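Furniture Care and Conservation, Unit 3
Handout: Carved show-wood seating and polished tables
Zostley course, issued April 14, 2024

Read before the practical. Bring the Nuvwood finish chart and a soft brush.

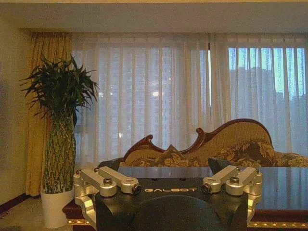
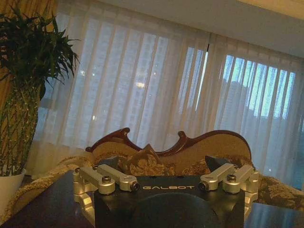
Carved top rail, patterned upholstery, dark polished table.

1. Terms
Show-wood: any part of the seat frame left uncovered by fabric. Top rail: the upper member of the back. On a scrolled rail the grain runs out at each curve, and short grain is weak. Do not lift by the rail.

2. Dusting
Work from the crest down. Brush dust out of the carving towards a nozzle held 20 mm away. A cloth snags on raised edges and should be kept for flat surfaces – table tops, plain rails, legs.

3. Upholstery
Patterned weaves often have long floats that catch easily. Vacuum through a mesh screen on low suction, along the warp. Remove any cushion first and treat both faces.

4. Polished tops
Check for bloom, rings and fine scratches by looking across the surface towards a window. Test any cleaner at a hidden point and leave for 28 minutes before going on. Gilt or painted trim is dusted dry.

5. Recording
Enter the findings on form 103, one sheet per item. Note old repairs separately – glue lines, filled splits, replaced carving.

Further reading: Drarnov, section on finishes.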